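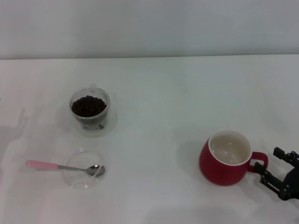 흰 탁자 위의 유리컵.

디트스테드(Ditstead) 마을 찻집 지원사업 중간보고
수신: 스터런스(Sturance) 재단 지역사업 담당
작성: 아이오나 이네스(Iona Innes)
작성일: 2021년 10월 26일

1. 진행 현황
지난 4월에 승인받은 계획서에 따라 찻집 운영과 차 강좌를 함께 진행하고 있습니다. 강좌는 계획한 6회를 모두 마쳤고, 회당 정원은 20명으로 유지했습니다. 첫 두 회는 신청이 적어 정원을 채우지 못했으나 세 번째부터는 대기자를 받았습니다. 대기자에게는 다음 기수 안내문을 먼저 보내기로 했습니다.

강좌 내용은 잎차 고르기, 물 온도 맞추기, 우리는 시간 비교, 보관법 순서로 구성했습니다. 계획서에 있던 블렌딩 실습은 재료 수급이 늦어져 시음으로 바꾸었습니다. 참가자 의견서에는 시음 시간이 짧다는 지적이 가장 많았습니다. 다음 기수에서는 강의를 줄이고 시음을 30분 늘리겠습니다.

2. 원료 구매
녹차와 호지차는 구마노(Kumano) 상회에서, 홍차는 하타르(Hattar) 상회에서 구매했습니다. 구마노 상회의 두 번째 납품분은 통관 서류가 누락되어 예정보다 늦게 들어왔습니다. 그 기간에는 찻집 메뉴에서 호지차를 빼고 보리차로 대신했습니다. 이후 주문부터는 발주 시 서류 목록을 함께 보내고 있으며, 같은 문제는 다시 없었습니다.

하타르 상회는 소량 포장 단가를 올리겠다고 알려 왔습니다. 큰 포장으로 사서 직접 나누는 방법을 검토했으나, 지금 쓰는 창고는 여름철 습도가 높아 개봉한 차를 오래 두기 어렵습니다. 밀폐 용기를 추가로 구입하는 안과 인상된 단가를 받아들이는 안을 비교해 다음 보고 때 결과를 제출하겠습니다.

3. 찻집 운영
오전에는 어르신 손님이 많고 오후에는 학교가 끝난 뒤 들르는 가족이 많습니다. 점심 직후에는 손님이 드물어 그 시간에 재고 확인과 설거지를 합니다. 저녁 연장 운영은 시범으로 해 보았으나 난방비에 비해 이용이 적어 중단했습니다. 봄에 다시 시도할지는 아직 정하지 않았습니다.

가격은 개점 때와 같습니다. 차를 한 번 더 우려 달라는 요청이 잦아 두 번째 물은 무료로 제공하고 있습니다. 이 때문에 회전이 느려졌다는 의견이 있으나 매출에 눈에 띄는 변화는 없습니다. 카페인이 없는 차를 찾는 손님이 늘어 루이보스와 캐모마일을 메뉴에 넣었습니다.

4. 예산
현재까지 원료비로 3,160파운드를 집행했습니다. 인쇄비는 안내문을 흑백으로 바꾸면서 계획보다 적게 들었고, 강사료는 계획대로 지급했습니다. 수리비 항목은 온수기 부품 교체로 이미 소진되었습니다. 인쇄비 잔액을 수리비로 옮겨 쓰는 것을 승인해 주시기 바랍니다. 변경 신청서는 영수증 사본과 함께 별도로 보냅니다.

5. 남은 과제
가장 늦어진 항목은 차 보관 안내서입니다. 원고는 마쳤으나 홍차 부분의 용어를 통일하지 못했습니다. 강좌에서 쓴 말과 구매처 표기가 서로 달라 참가자들이 혼동한 일이 있었으므로, 찾아보기 쉬운 표를 뒤에 붙일 예정입니다. 시음 기록지도 칸이 좁다는 의견을 받아 다시 편집하고 있습니다. 향과 맛을 한 칸에 적던 것을 나누고, 우린 시간을 적는 칸을 맨 앞으로 옮겼습니다.

다음 기수 강사는 협의 중입니다. 확정되면 일정표와 함께 이메일로 알려 드리겠습니다.

붙임: 지출 내역서, 참가자 의견 정리, 시음 기록지 수정본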